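Presupuesto para pinzas de mano: ¿compramos o alquilamos?

milagros_toledo
4 dic 2021
Tenemos 16 meses de proyecto y hay que cerrar el pedido en diciembre. Dudo entre comprar las pinzas Kanura o alquilarlas a Pullcombe. Dejo dos vistas de la sala, las dos tomadas desde una pinza.

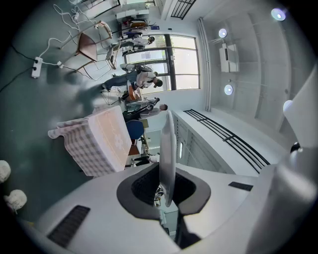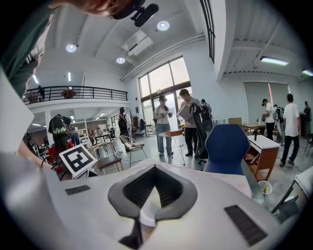
¿Cuántos repuestos conviene presupuestar por pinza?
Un juego de dedos de recambio por cada una, y otro común para todo el grupo.

c_tavares
Yo compraría. Con casi 200 horas de uso al mes, el alquiler sale más caro antes de un año.

sofiafrade
No estoy de acuerdo. Comprar incluye calibración, baterías y alguien que las repare – eso no aparece en la oferta de Kanura. Nosotros gastamos 31 horas de técnico el primer trimestre.

c_tavares
Las horas de técnico las pagas igual. Pullcombe solo cubre averías, no desgaste.

sofiafrade
Depende del contrato. El nuestro sí lo cubría.

milagros_toledo
Pido las dos ofertas con el desgaste por separado y las pongo por aquí.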